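Search questions, tags, users
Home > Robotics > Hobby arms
posted in March by granstrom_garage

Two arm setup, cloth folding, right gripper keeps letting go

Building a pair of small arms on a table at our shared shop (Tasholm, the back bay). Blue printed parts, hobby bus servos. Trying to get them to fold a hand towel size cloth. Left arm ok. Right arm pinches, lifts, then the grip goes soft after 5 or so folds and the cloth slides out. Reboot, works again. Running both off one supply, Kudon board, 8 feet of wire to the outlet strip. Have swapped the gripper servo already, same thing.
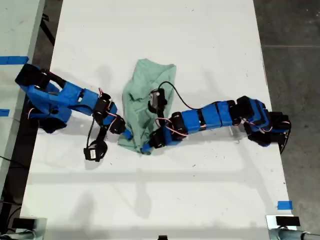
Can both arms share one power supply?
They can if the supply covers the stall current of every servo on both arms added together. Most small bricks don't, so give each arm its own and tie the grounds.

Any ideas before I tear the wrist apart agian? Also the clamp creeps when the arm reaches far out, not sure if related.

2 answers

Sounds like thermal. Those little servos cut torque when they get hot and a reboot clears the flag. You're probably telling the gripper to close way past the cloth so it just sits there stalled. Read the position when it touches, set the goal a hair tighter then that, and drop the torque limit. Log temp while you run. Mine on the Vukaswood build would quit after 9 minutes every time, fixed it with the goal position and never touched the hardware. If temp looks fine then check voltage at the LAST servo in the chain, not at the board.
Clamp creep is separate. Bit of rubber under the jaw.

had same problem, bought bigger servos. works now. maybe check your cables too

Tagged: servo-motors, grippers, power-supply, diy-arm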